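October 5, 2025

Okay, so I finally watched the Fleten reunion special, all 2 hours of it, and I have thoughts! I loved that show back in 2000 (I had the poster and everything) and I was so ready to be disappointed. But the cast still like each other - you can't fake that kind of giggling. The kitchen blooper reel had me crying.

My one gripe is that Pulby stuck it behind a new plan in August, so I had to sign up all over again. My old post about the finale has 776 comments now, and half of you are still mad about the wedding. Me too. Tell me your favorite episode!

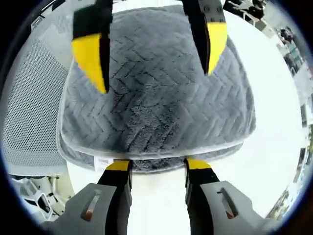

Gray zigzag mat, care label and all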